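Research > Opinion > Robot learning
Articles Opinion Archive Contact Subscribe

Let us stop counting only the hours

Every few months a new paper on robot learning arrives with a bigger number in its abstract. The number is nearly always hours of demonstration, or the count of episodes. I have become tired of this number, and I wish to explain my reasons, as a person who has spent a good part of the last years with data of exactly this kind.

In March our small group at Cevamholm finished a comparison which we had postponed many times. The task was folding and moving cloth: towels, shirts, bed covers. We trained the same policy two times. The first training set, which we call Aston, had 3697 demonstrations, all recorded with hand-held grippers at the same table in our laboratory. The second, Lungu, had 3317 demonstrations, recorded with the same tool in 36 homes. The network, the training time and the robot arm were the same for both.

On the laboratory table, Aston was better. I say this first because some colleagues who like our result forget to mention it. If your robot will spend its life at one table under one lamp, please record at that table, and do not listen to me. But in homes which neither policy had seen, the Aston policy failed on most cloths, and it failed in a stupid way. It closed the fingers above the fabric, or it took two layers where it needed one. The Lungu policy was not good, but its mistakes were the mistakes of a beginner, and it often tried again from a better side.

One reviewer told us that this is well known, that diversity helps. I agree it is well known. Then why do we still rank the datasets by hours? When a project such as Jareck announces its next release, the first question at the coffee table is "how many hours?", and I have rarely heard somebody ask "how many bedrooms?". A bedroom is expensive. You must travel there, speak with the family, carry the batteries and accept that the recording will go slowly. In the same afternoon a laboratory table gives you far more episodes, and all of them are cousins.

I also think we are wrong to be ashamed of messy recordings. In our first plan there was a rule to remove every demonstration in which a second person came into the view, or the window was too bright. We would have thrown away a large part of Lungu. In a real room the window is behind the cloth more often than not, and the people who live or work there do not disappear when the robot starts.

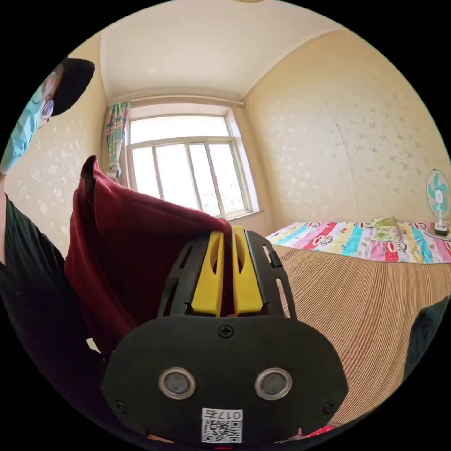

The strongest objection to my opinion is about cost, and I do not have a full answer. A group with two students can't visit as many homes as a company can. If the journals begin to ask for many homes, small groups will suffer. I would accept a modest practice: let each paper write the number of separate rooms beside the number of hours, in the same sentence and in the same size of letters. A group with few rooms can still publish, and the reader will know what he is reading.

Another objection is that a larger model will make the question go away. Perhaps. I have heard this about lighting, about camera calibration and about contact forces, and I still spend my mornings with all three. Until somebody shows me such a model pulling one layer from a pile of laundry in a house it does not know, I will continue to pay for train tickets.

We repeat the comparison next with kitchen cloths, which are smaller and stiffer, and the difference may well be less.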